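# Learning by hand: how Penine gathers its examples

Drulloddale, September 7, 2025 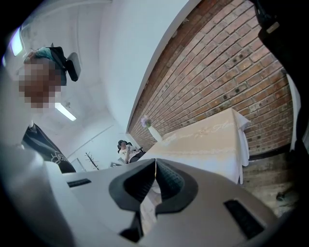 A machine that is to pick up a cup must first be shown what picking up a cup involves. For most of the history of industrial automation this was a matter of programming: an engineer set out each position in advance, and the arm returned to it for as long as the line was running. The approach served the factory well. It has served the kitchen, the shop and the care home poorly, for in such places the cup is seldom where it was the day before.

The Penine programme, run from Drulloddale by the engineering firm Sasuvex with support from the Holmgren foundation, belongs to a newer school of work. Its staff do not write instructions for a robot. They carry out ordinary tasks themselves, using a hand-held gripper fitted with a camera, and the resulting recordings are used to train a system that will later control a gripper of the same shape on an arm.

"The tool is the important decision," says Margit Boström, who leads the programme. "If a person demonstrates with bare fingers, the robot is asked to copy a hand it does not possess. We ask our people to give up their fingers for the length of the task. What they can do with two jaws, the machine has some hope of doing with two jaws."

## The working session

A session at Penine lasts 25 minutes and is followed by a break. The operator wears an apron and a head strap, takes up the gripper and begins from a resting position with the jaws empty. The task is read out before the start and is always brief: place the spoon in the drawer, fold the cloth once, move the vase to the other end of the table. When the task is complete the operator returns to rest, and the recording is closed.

Programme rules require that each task be repeated 20 times before the operator moves on. Repetition is not intended to produce identical recordings. Between attempts the objects are moved, the operator changes position, and the task may be approached from the other side. A system trained on a single arrangement learns that arrangement and very little else, a lesson the team absorbed in its first months, when an early version performed well at one end of a table and failed at the other.

Rooms are chosen on the same principle. Sasuvex maintains a laboratory with even lighting and plain surfaces, but Boström's group now does little of its recording there. It prefers furnished interiors, where brick stands next to plaster and daylight competes with ceiling tubes, and where a tablecloth may hang over the edge that the system is trying to find. People are permitted to remain in the room and go on with what they were doing. A robot at work in a public building will have to manage in company, and the examples should reflect this.

## What makes a good example

Valter Neves is responsible for reviewing the recordings. His office receives the material at the close of each session, and his first concern is with beginnings and endings.

"A surprising share of the difficulty lies in the moment before contact," he says. "The operator knows where the object is and goes straight to it. The system must learn to slow down, to line up the jaws, to open them by the right amount. If the operator hurries, that knowledge is missing from the recording, and no later calculation will put it back."

New operators spend 3 days in training before their work is accepted. They are taught to keep the jaws in view of the gripper's camera, to avoid sudden turns of the wrist and to close the jaws with steady pressure. They are also taught what to do when something goes wrong. A dropped object is left in the recording if the operator picks it up again in the normal course of the task, and Neves regards such passages as among the most useful he receives. A system that has seen only success has no example to follow once a cup has slipped.

Each recording is then examined by 2 reviewers working separately. They mark the point at which the object is grasped, the point at which it is released and any interval in which the view of the jaws is blocked. Where they disagree, the recording is set aside for Neves. He keeps a written guide to difficult cases, now in its third version, and much of it concerns cloth. It is hard to say when a towel has been grasped, or whether a fold that opens again should be counted as a fold.

## Privacy and consent

Recording in furnished rooms brings obligations that a laboratory does not. Everyone present is told of the work beforehand and may ask for a session to be stopped. Faces are obscured before material passes to the training group, and sound is not kept. Boström describes these measures as a condition of the work, and the agreement with Holmgren requires that they be reviewed each September.

The programme also limits the hours of its operators. The gripper is light enough to hold with ease for a few minutes and tiring to hold for a morning, and fatigue shows plainly in the movements. Operators therefore alternate between recording and review. Neves believes that the exchange has improved both kinds of work, as those who have marked unclear recordings take greater care when making their own.

## The next stage

Penine's immediate aim is modest. By the close of the present phase, the team wishes to see an arm clear and lay a small table in a room from which no examples have been taken. Results in familiar rooms have been encouraging. Unfamiliar rooms remain uneven, with glassware the most frequent cause of failure and thin cutlery on patterned cloth close behind.

Additional recordings of both are planned for the autumn, and a further group of operators will begin training at Drulloddale later this month.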